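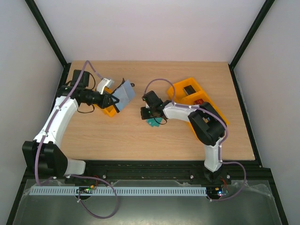

working notes + data card for the pouch sorting set, v2. Rerar bench, two-arm cell. Read the rules part before you record anything, it changed in November.

Maintained by Vaida Vītola. Questions about labels go to Aušra Priedītis, questions about the cell go to Heino Jankauskaitė. Don't open tickets for lost bins, just ask.

# jillalel-pouches

Teleoperated episodes, two arms, one table, small items and flat pouches going in and out of bins. 2,000 episodes in the release. 300 of those are held out, don't train on them, don't peek to pick a checkpoint either.

- `train/` everything not held out
- `heldout/` the 300
- `rejected/` 430 episodes, kept on purpose, see below
- `notes/` operator notes, free text, spelling is what it is

Rejected ones are not counted in the 2,000.

## Rules for recording

Short version of the Closlow bench rules. Where the two disagree the Closlow doc wins, tell Vaida so she can fix this one.

1. One operator per episode. No swapping mid-way, even for a sneeze.
2. Hands out of the enclosure before arms are enabled. Say "clear" out loud. Yes also when alone.
3. E-stop check at start of every shift. Write it in the log, initials and time.
4. Both arms at home pose before you hit record. Same at the end.
5. Bins may sit at an angle. Do not square them up between episodes, we want the variation.
6. Drop something? Keep recording for up to 30 seconds and try to recover. After that stop, tag `drop`, reset.
7. Never reach in to "help" an item. If you did, episode goes to rejected, tag `hand`.
8. Cable sleeves: look at them before each block. Need free travel through the wrist, no snagging on the elbow. If a tie has slid, stop and call Heino.

Rule 8 is the one people skip. Wednesday block was thrown out over it, whole morning.

## Two-arm contact
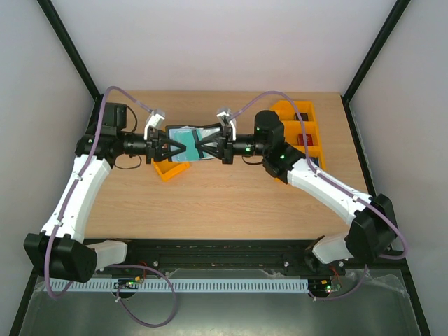 ### Handovers and shared grips

Both grippers on one pouch, as above, counts as a shared grip from the first moment both are closed on it. Label start there and not at the approach. Ends when either one opens.

- Left and right fingers must not touch each other. Touching = tag `contact`, episode can still be accepted if nobody faulted.
- Close slowly on pouches. They're thin and fold when they feel like it.
- No pulling against each other. Slack in the pouch is fine, a stretched pouch is a reject.
- Giving arm opens first, then retreats straight back along its own axis. Recieving arm holds still until then.
- Keep the meeting point over the table or a bin. Not out past the front rail.

Niall Sutherland asked if a regrasp by the same arm is a handover. No. Tag `regrasp`.

If you can't tell from the video who has the pouch, use `unclear`. Please don't guess, Ilze ends up redoing them all.

## Labels

One row per segment in `segments.csv`:

```
episode, start, end, arm, action, outcome, tags
```

`arm` is left, right or both. `outcome` is ok, fail or unclear. Empty outcome is a bug, the loader will complain and it should.

Left / right means left and right as seen from the front of the table. Early labels from the Kordestani site had it flipped, these were fixed in v2 but if you still have v1 on disk delete it. Really.

Colors in item names are by eye. "teal" and "green" got mixed by different labelers, treat them as one.

## What gets rejected

- hand in the enclosure while arms enabled
- missing E-stop entry for the shift
- view blocked by a person or a jacket for more than a moment
- arm fault, even if it cleared itself
- operator says reject it. No reason needed

Arms covering part of a bin is normal and not a reject. Expect occlusion, lots of it, esp. the near compartments. If your method needs to see every compartment all the time this is the wrong set for you.

## Known problems

- some episodes start a bit late, first motion already under way. Tagged `late`
- gripper width values drift over a long block, don't use as ground truth for thickness
- notes from one shift are missing, were on paper
- `regrasp` under-used before the November change, don't train a classifier on it without relabeling

## Use

Fine: imitation learning, segmentation of actions, failure detection, teaching.

Not fine: using it as proof that anything is safe around people. It's one fenced table. The rules above are house rules, no certification behind them, and your own site needs its own risk assessment.

Rejected episodes can be used for failure work, keep the tags with them if you pass them on.

## Changes

v2: left/right fix, shared grip start redefined, rule 8 added, held-out split frozen
v1: first release, don't use

TODO (Ilze Tamošiūnaitė): second pass on `unclear`
TODO (Heino): photo of correct tie postions for rule 8, print and tape it by the log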